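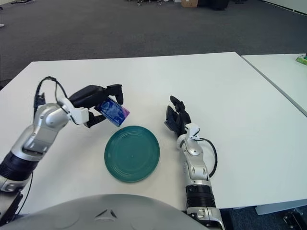 mintjar replied:
I'd keep the plate and rethink the tables. A plate like that is fine for small stuff, but two tables shoved together will drive you nuts every single time you wipe them down. Ask me how I know.

Prindcombe Home Boards > Work Spaces > Break Areas
Topic: Teal plate on a white table, keep it or swap for a tray?

gravyboat44 wrote:
OK so I got put in charge of the snack and odds-and-ends table at work (carpeted office, plain white tables, you know the type) and I'm probably overthinking it. Right now it's one round teal plate in the middle with the rings going around it. I love the color! It's the only cheerful thing in there. But my coworkers think it looks lonely and want me to get a big tray, and the tray they picked out is beige. BEIGE. On a white table.

So what would you do? It needs to hold small packaged things, the kind of stuff people grab on the way past. Nothing hot, no soup, no cake.

dishrack_dee wrote:
Keep it. White table, dark gray carpet, one spot of green, it looks nice. A tray just turns into the place where everybody dumps their keys and old receipts.

mintjar wrote:
I said keep the plate too, but I'm going to argue about the rings. I had the Olline ridged plates for two years and crumbs get down in the grooves. You need a brush. A sponge just slides over the top.

gravyboat44 wrote:
Hm, mine are pretty shallow. I've never had to scrub it much, but then again it's mostly had wrapped things on it.

dishrack_dee wrote:
Grooves are fine, mintjar, you were eating toast off yours. Wrapped stuff doesn't make crumbs.

mintjar wrote:
People OPEN the wrapped stuff, dee. Right over the plate. Then they leave the corner they tore off. Every office I've ever worked in. 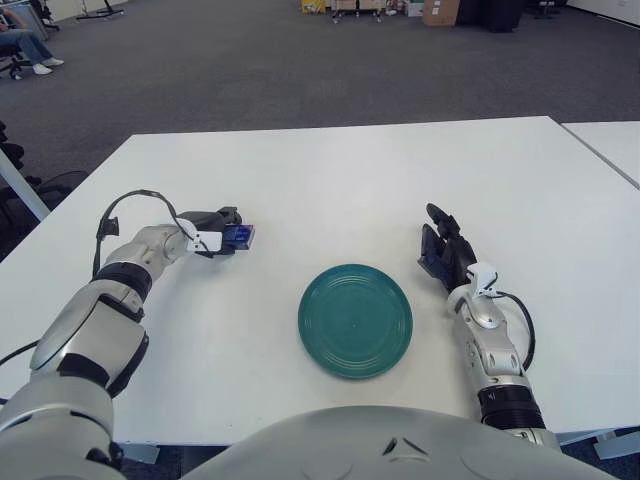 Where do you put the plate when you wipe the tables?
On the windowsill, and it goes back in the middle when the table's dry.

hallwaycactus wrote:
Thanks, I was wondering because I used to just wipe around mine and you get that ring of dust. Windowsill is smart. Our sill is full of plants though.

Also I'm with mintjar about the seam. We had two tables end to end at my old job and the gap ate everything. Pens, sugar, a whole SIM card one time. We ended up running a strip of white tape down it and that held up until November, when it started curling at the ends and collecting fuzz. Looked worse than the gap by then.

gravyboat44 wrote:
I kind of like having the second table there, it's somewhere to set your coffee while you pick something. And you can see the seam but it's thin. I go down it with a folded paper towel, takes me 20 seconds.

mintjar wrote:
20 seconds times forever

gravyboat44 wrote:
haha ok fair. So I did try the tray, by the way. Borrowed one from upstairs, a Drileo, the wide kind with handles. It was way too much tray. Everything slid to one end as soon as somebody bumped the table, and it hung out past where people put their elbows. With the plate I can shift it over a few inches with one hand and not think about it. The rim helps too, it's not very high but small boxes and things don't scoot off.

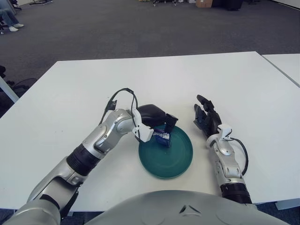 And if I keep it close to the middle, folks can reach it from either side, so I don't get people leaning across each other at 3 in the afternoon when the whole floor gets hungry at once. I measured nothing, I just slid it around until it felt right. The only real downside is it's small. I end up refilling it more than I'd like, and if I pile it up high then the top layer falls off and we're back to square one.

dishrack_dee wrote:
Get a second plate in the same color and stick it on the other table. Done.

hallwaycactus wrote:
Oh no, I disagree, two plates and it starts looking like a buffet. One plate, keep the extra in a drawer. There's a thread on here called Ugwu Shelf Method that's all about keeping the backup stuff out of sight and it has something like 1,000 replies, mostly people fighting about labels. Worth a skim if you've got a slow lunch.

dishrack_dee wrote:
What's wrong with a buffet??

mintjar wrote:
I'd go for a deeper bowl before a second plate. You'd fit more in and quit refilling.

gravyboat44 wrote:
I thought about a bowl! But then people dig. They really dig, they want the one flavor at the bottom and you come back to a mess. On a flat plate it's all just sitting there where you can see it. I think I'm sticking with the plate, no bowl, and definitely no beige. Might try dee's second plate for a week if I can find one in the same teal, which so far I can't, everything is either mint or nearly navy.
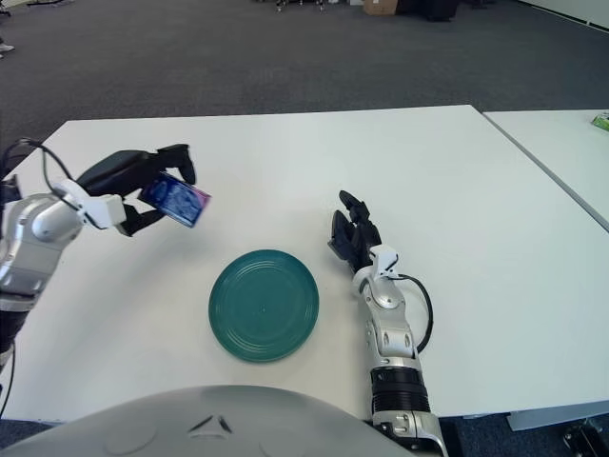
Teal plate and a little blue package, with the two tables pushed together.

hallwaycactus wrote:
That green is great on the white. Don't let them talk you into the tray.

mintjar wrote:
Fine, the plate's cute. Buy a brush anyway.

dishrack_dee wrote:
If you strike out on the teal, check the clearance shelf at Prindcombe, they had some greenish ones in the back by the mugs last time I was in. Mine came from there and it's been through the dishwasher a lot.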